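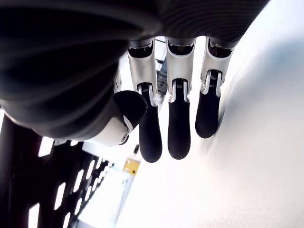
The white is over on the right side.

Workroom colors – would you keep the white?

kyriakidis_c
Apr 23, 2026
OK, need opinions before I spend money. I've had bright white in the workroom for four years and I'm getting tired of it. In the evening with the lamp on it's like sitting inside a fridge! My sister Magdalini wants me to go with a warm gray called Zimgate 302. Has anyone lived with a darker work surface? Do you lose small stuff on it?

rosa_and_thread
Keep the white!! I switched to charcoal and spent a whole winter hunting for black screws (and one black button I still haven't found). White shows every crumb, sure, but then you wipe it and you're done.

KariK
Have to disagree with Rosa. White gave me headaches, especially with a daylight bulb. I went mid gray and wouldn't go back. Dust is what you notice on charcoal – mid gray hides most of it.

tsakiris_a
Swap the bulb first? I did that for 20 bucks and stopped complaining about my desk.

rosa_and_thread
KariK, mid gray hides the dust, so then you're working in dust :)

KariK
Fair. I can live with it.

kyriakidis_c
Ha, OK. Trying a warmer bulb tonight. If I still hate it I'll get a Zimgate sample and leave it out for a week next to the white. Achilleas, is yours the dimmable kind?

tsakiris_a
Yep, dimmable. Check your switch before you buy though, mine buzzed until I replaced it.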